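I moved into the apartment in Muddale in July with two suitcases, a rice cooker I didn't know how to use, and the firm belief that I would be reading menus by Christmas. I'd done an app on my phone for 300 days in a row before I came! I had a little flame next to my name and everything. Then the lady at the front desk of my building asked me a question, a very short one, and I smiled at her for so long that she finally patted my arm and went back to her tea.

So I want to write a bit about learning to read as a grown-up, which is a much stranger thing than learning to talk. My mother taught me to read English at the kitchen table with a stack of library books about a badger, and I have almost no memory of it being hard. One summer I couldn't and the next summer I could. I suppose I thought Chinese would be something like that, only slower and with more tea.

What it's been like instead is living in a room with the lights off and having somebody come in every few days and switch on one very small lamp. The first one was 出, for exit, because it's over every door in the subway. Then 大 and 小, big and small, from the soup place on the corner (I had been ordering the big one for weeks and wondering how anyone finished it). Then 水, water, which I noticed on a manhole cover while waiting for the light to change, and I stood there so pleased with myself that I missed the light.

My teacher is a woman named Lucyna Czarnecka, who grew up in Poland and learned all of this herself in her forties, and I don't think I would have lasted with anybody else. She has no patience for flashcards. Her rule is that you have to go outside and bring back 3 characters you met in the wild, written down by hand, and tell her where you met them. If you can't say where, they don't count. I grumbled about this at first (I like flashcards, they make me feel industrious) but she's right, and I can tell you exactly where I was for nearly every character I've kept. 药 is the green sign over the pharmacy where I got my ears looked at. 面 is the noodle place with the broken step. 休 was on a paper taped to the bank door when I'd walked all the way over there in the rain with my rent money.

I keep them in a notebook I bought at a stationery shop called Dlamini back home, one of those with the slightly too-thick paper that the pen drags on. I'm on my second one now. The first has a soup stain through most of the food section, which seems fair.

The other thing Lucyna taught me is to look for the pieces. I'd been trying to swallow each character whole, like a photograph, and of course they all slid right back out again. But so many of them are built from parts, and the parts give you hints, and once you've got a few dozen parts you start to feel that strangers are introducing themselves to you. Three little drops down the left side and it probably has something to do with water or something wet. I saw them in 河, river, and 汤, soup, and 洗, wash, and after that I saw them everywhere.

Shops are the best classroom I've found, better than the street, because everything is sorted for you already. If you're standing among the juices, the word you can't read is very likely a kind of juice! Packages say the same things over and over too, so you get your practice without noticing. I can lose most of an hour in there, and the basket usually has about four things in it when I get to the register.

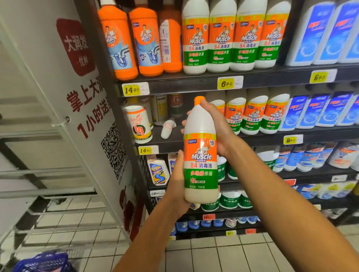 I did try going back to the app for a while in the spring, and it isn't that it's bad. It's just that it kept asking me to read sentences about a man who owns a horse, and I don't know any men who own horses. What I needed was to find out which button on the washing machine was the short cycle. (It's the one with 快 on it, fast, which has the little heart piece on the left. I like that one very much.)

My sister asked on the phone last week how many characters I know now, and I couldn't tell her. Some I know on Tuesday-morning coffee and lose by supper. Some I can read but couldn't write to save my life. There are a few I can only read in one particular place, like the one on our elevator, and if you showed it to me on a clean white page I'd swear we had never met.

But I read the note on the lobby door the other evening, all of it except 2 characters, and understood that the water would be off from 8 until lunch. I filled the kettle and the big pot before bed. The lady at the desk saw me reading it, and she asked me something, and I caught the word for water and said yes, I know, tomorrow, and she gave me a tangerine.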